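Getting scuff marks off a painted bench seat?
Sebastian Moldovan
I painted our hallway bench white in January and the kids' shoes have already left dark streaks on it. Soap does nothing. I've got 300 grit paper here but I'm scared of going through the paint! 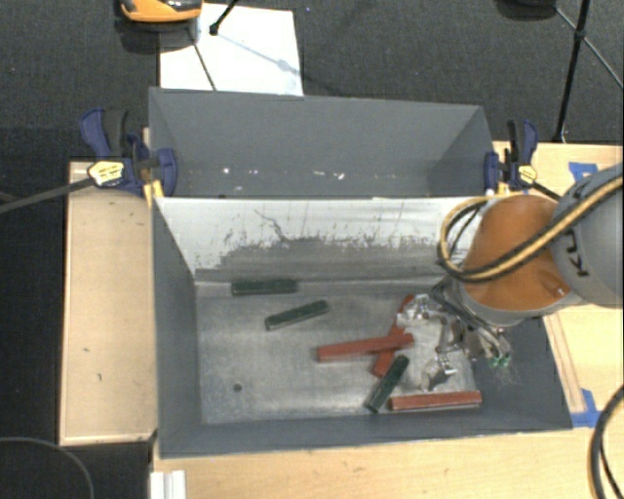 Čestmír Doležal
Skip the sandpaper for now. Try a damp melamine sponge with hardly any pressure, and test a hidden corner first (it can dull glossy paint). I'd start low down, where shoes hit, same as the gray smudges along the lower half of the whitish wall in that bin. Wipe with plain water after and let it dry.

Makside
baking soda paste worked on mine, took me 4 tries though

Loltau
Just repaint it darker lol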